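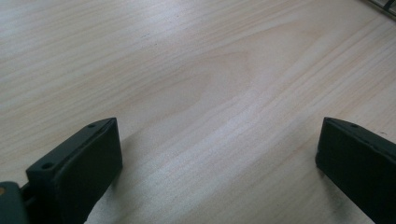 Last updated: February 2022
Reading time: 2 min

I have wanted a proper wooden table for years, and I finally gave in last August, after far too many evenings with the Skilero catalogue on my knees. It is pale, it marks if you so much as look at it crossly, and I love it dearly. The grain runs on the slant and I find myself following it with a finger when I ought to be paying bills.

What I hadn't planned for was the sauce. We get chips from the place on Tultitz Road (more often than I'd like to admit!) and every bag comes with a fistful of ketchup packets, so over the winter they had crept into the cutlery drawer, the fruit bowl and, once, my coat pocket. I do hate throwing them out — somebody might want one — so they have a home on the table now, standing on their edges like little books on a shelf.

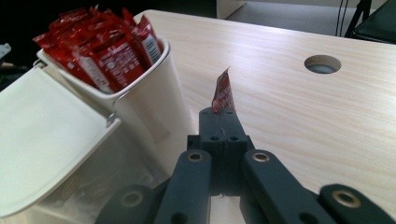

Red packets in the cream dispenser, and one out on its own.

Next I must do something about the vinegar, and then the drawer itself, which still won't shut.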